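Trokside Arm Build Guide
Section 6: Wrist camera and first grabs at cloth

Updated 4/12/24
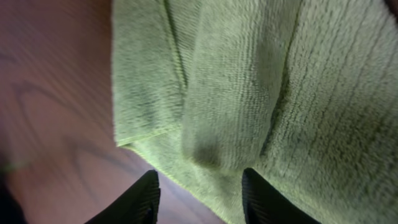
So the arm moves, the gripper opens and closes, and you've run the homing script enough times to trust it. Good! Now we get to the part I like best, picking up something soft. I started on wooden blocks like everybody does and got bored within a weekend, and then I spent most of February folding and unfolding towels on a workbench. What follows is what I'd do if I had to start over, in the order I'd do it.

You'll need the finished gripper from Section 4, the Ekiris servo board with its power supply, a small wrist camera, two small screws for the camera mount, and a cloth. I like a ribbed green hand towel on a brown wood top. Any towel will do for a first try, but pick one that's a different color from your table or you'll be squinting at the preview window all evening.

6.1 Mounting the camera

1. Switch off the supply at the wall. Turning the arm off in the software leaves the servos powered, and the wrist can still jump.

2. Slide the camera into the printed bracket with the cable coming out the back. It's a snug fit. If you have to lean on it, take a file to the inside of the slot a little at a time (I cracked two brackets before I learned some patience).

3. Screw the bracket to the wrist plate. Finger tight, then a quarter turn. The plate is printed too and the threads strip easily.

4. Run the cable along the forearm and leave a loop at the wrist as wide as your palm. Turn the wrist by hand all the way one direction, then all the way back. The loop should never go tight.

5. Power up and open the preview. You want both fingertips coming in at the bottom of the picture with a good open gap between them. If you only see one, the bracket is crooked. If the fingers take up half the view, tilt the camera up a notch.

Note: close-up focus on these little cameras is not great. On mine the cloth is sharp in the upper middle of the picture and goes to speckles near the bottom and out at the sides. I fussed with the lens ring for a whole evening before deciding I could live with it. Get the focus good right ahead of the fingertips, put a dab of glue on the ring, and move on.

6.2 Setting the grip

The Yaman control program gives each servo a position and a current limit. Position is where you want the finger to go, and the limit is how hard it's allowed to try. For cloth you want the limit low, way lower than you used for the blocks.

1. Open the gripper page and set the open position to 2000.

2. Set the closed position to 3000. If your fingers meet before that, back the number off until they just touch with nothing between them. Write down what you ended up with, you'll want it again in Section 7.

3. Set the current limit to 100. That's the board's own unit, so don't go looking for it on a meter.

4. Put a folded corner of the towel between the fingers by hand, press Close, and get your hand out of there before the fingers move.

5. Tug gently. The towel should hold against its own weight and slide out when you really pull. If it falls, raise the limit in small steps and test again after each one.

CAUTION: Keep the limit low until you've finished this section. A servo that can't reach its closed position keeps pushing, and it gets hot fast. If you smell anything, cut power at the wall first and wonder about it later.

CAUTION: Long sleeves, necklaces, headphone cords. Please don't. I have a sweater with a hole in the cuff.

6.3 Picking a spot to grab

A towel thrown down on a table gives you folds, edges and flat areas, and they behave very differently. A thick rounded fold standing up above the rest is the easiest target you'll get. The fingers can come down on either side and squeeze. A loose corner is nice too if it's lifted even a little off the layer under it. Flat cloth is miserable, the fingertips just skate.

1. Drop the towel on the table and leave it bunched up. Don't arrange it! You'll be tempted.

2. Jog the arm until the gripper is open over a raised fold, with one finger to each side.

3. Turn the wrist so the line between the fingertips runs across the fold. If it runs along the fold, you'll pinch air.

4. Lower the arm in the smallest jog step. Stop as soon as the fingertips brush the lower layer. Going any farther bends the fingers against the wood and you'll hear the shoulder servo complain.

5. Close, wait a second, then raise.

6. Save the position if it worked. If it didn't, save it anyway under another name. I got more out of comparing my misses than I expected.

Expect to miss a lot on the first night. My usual trouble was coming in too high, because a deep crease beside a fold looks like more depth than there is. Shining a desk lamp in from one side helps, since the folds get a light half and a dark half and you can judge the shape better on the screen. An overhead light alone flattens everything out.

6.4 If things go wrong

Fingers close but the cloth stays put: you're too high, or the fingertips are too slick. I stuck Diswood grip tape on the inside faces of mine. Trim it flush so it doesn't catch loops.

Loops in the towel get pulled: check the fingers for rough print lines and sand them down. The stepped outside edges can stay as they are.

Preview freezes when the wrist turns: that's the cable loop. Go back to 6.1, step 4.

Gripper opens by itself partway up: usually the supply sagging when the shoulder and the gripper pull at once. Raise the arm slower, and check the screw terminals on the board while you're at it.

Once you can lift the towel some 6 times in a row from different folds, go on to Section 7, where we record the moves and play them back.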